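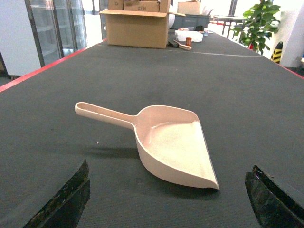

Offshore Structures Desk

Lurnier has completed fatigue testing of the dynamic cable intended for Cerkotetti, its wave energy site. The cable links a floating converter to a fixed junction on the seabed and has to bend with every passing wave.

Three samples were run on the bending rig at Vokitico between February and May. Each was held under tension while one end was rocked through a set angle. The first sample reached 1,380 hours before the outer armor wires showed cracking. The second, built with a longer bend stiffener, ran for 2,251 hours and was stopped with the armor intact.

"The stiffener length matters more than we had assumed," says Padmavathi Pillai, who led the tests. "The wire grade made little difference."

The third sample used the same stiffener with a lighter sheath. It was withdrawn at 995 hours, when water was found under the sheath near the clamp – a fault in the clamp seal, according to the test report. A repeat is planned with a new seal.

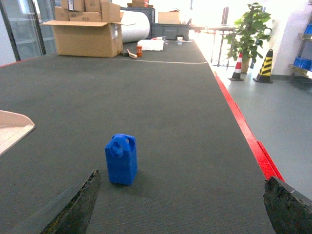 Why test the cable separately from the converter?

The cable fails on a different time scale. A tank test of the full device lasts hours, while armor wear only shows up after weeks of steady bending.

Murali Pisharody, who handles the mooring design, will now feed the results into the Rai load model. The hang-off angle at the converter is still open, and the model will be run for two options before the cable order is placed.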